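Two Floors of Plovley: A Day at the Board Game and Hobby Fair

I went for the board games and stayed because my coat was in a cloakroom with one attendant. 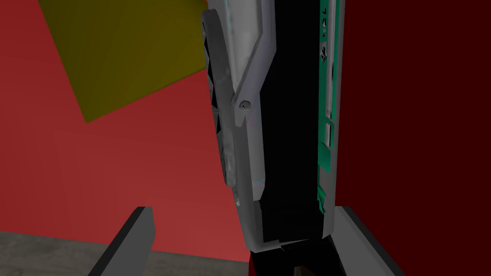 Getting in

Plovley is a market town with one good bakery, one bad roundabout, and an exhibition hall far too big for it. Every October the hall fills up with people who own more dice than forks. I had been promising to go for years, mainly to Harriet Tillman, who designs games for a living and takes it personally when her friends play cards.

Doors opened at ten. The line at nine-thirty went past the bakery, which had clearly planned for this and was selling cheese rolls at a price I would call ambitious. The man in front of me had brought a folding stool and a thermos. He had also brought a spare stool, which he did not offer to anyone, and I spent half an hour thinking about that.

The wristband is paper and green and comes off in the restroom the first time you wash your hands. Keep your ticket.

The ground floor

Downstairs is for the publishers. Ludomus had the big corner by the entrance, with carpet, and you could tell the carpet was a statement, as everyone else was on concrete. They were showing a farming game in which players compete to drain a marsh. I sat down for the demo. The rules explanation took 25 minutes and included the phrase "and this is where it gets simple" four times, in my memory, though my memory was under strain by then. I drained very little marsh. A boy of perhaps eleven drained all of it and then explained to me, kindly, that I should have bought the second pump.

Next door, Heydari had gone the other way entirely. Their whole stand was one long table and one game, a bluffing thing about carpet dealers that plays in ten minutes and comes in a tin. It was the best thing I tried all day. It was also the loudest, because the rules let you slap the table when you catch someone lying, and there were six of us, and we were all lying. I bought the tin. I have since played it with my family, and two of them are now a little cold toward each other.

The floor between the stands was where most of the walking went wrong. People with backpacks turn around without thinking about the backpack. A rack of card sleeves went down near the middle of the morning, and the whole aisle stopped to help pick them up and then, having been so good about it, stopped again to argue over which brand of sleeve was worth having.

Lunch, such as it was

There are two places to eat. One has seats. The other has food. I had a baked potato standing up, next to a couple dressed as lighthouse keepers, and never learned whether this was a costume or a job.

If you go, eat at eleven. By noon the potato line had joined up with the line for the signing table, and several people got to the front holding a book and left holding a potato.

The jigsaw contest

I had not known that jigsaws could be a sport. They run the pairs final in the side hall right after lunch, with a clock on the wall and a referee in a proper striped shirt. Each table gets the same 300-piece puzzle, face down and bagged, and this year's picture was a harbor with far too much sky in it. Sunita Haverford and her partner won it for the second year running. They sort for what feels like a dangerously long time, hardly joining anything, while the tables on either side race ahead with their edges done and looking smug. Then the whole thing comes together from the middle and it's over.

I asked her afterward how she had handled the sky. She said she didn't think of it as sky. I nodded as if this helped.

The open contest, for anybody, uses a 2,000-piece puzzle on a big table by the coffee cart. You sit, do a bit, and get up when you're bored. I placed one piece. I was proud of it until a woman across from me took it out.

Upstairs

The upper floor is for small makers and secondhand, and it is where I would send anyone with only an hour. The ceiling is lower, the light is worse, and people will actually talk to you. Harriet had table 66, between a man selling wooden trains and a man who was not speaking to the man selling wooden trains.

Her new game is about running a post office on a very small island. The prototype had buttons for mailbags and a board drawn on the back of some wallpaper, and it had already drawn a crowd, or at least a row. She is a strict teacher. When I tried to deliver a parcel by way of the lighthouse she took my hand off the piece and put it back on the table. After two rounds I understood what I was doing, and after three I understood why I was losing. I count that as a good design.

The bring-and-buy is at the far end. You hand over your old games with a price written on masking tape, and strangers judge you. I found a Hutano travel set from my childhood, the magnetic one, with a single checker missing. I would like to say that I left it there. It is now on my shelf, next to the tin, with a shirt button doing the work of the checker.

Should you go?

Trains run back until late, though the last one is packed with people holding enormous boxes on their laps, and there is some feeling about the luggage rack. Parking is across the field behind the hall. It had rained. I watched a small hatchback make four attempts at the exit while a line of gamers offered advice, most of it about weight distribution.

Bring cash for upstairs, where the card readers work only near the window. Wear shoes you can stand in. Take a bag with a flat bottom, or you will end up carrying a stack of boxes under your chin like I did, unable to see the stairs and saying sorry to a pillar.

I collected my coat a little after five. The attendant had hung it on a hanger marked with someone else's number, and we had a short discussion about whose coat it was, which I won. The other party, last I saw, was still in line.

Harriet says the post office game will be out next fall, with proper mailbags. I asked if the lighthouse rule would be changed and she said no.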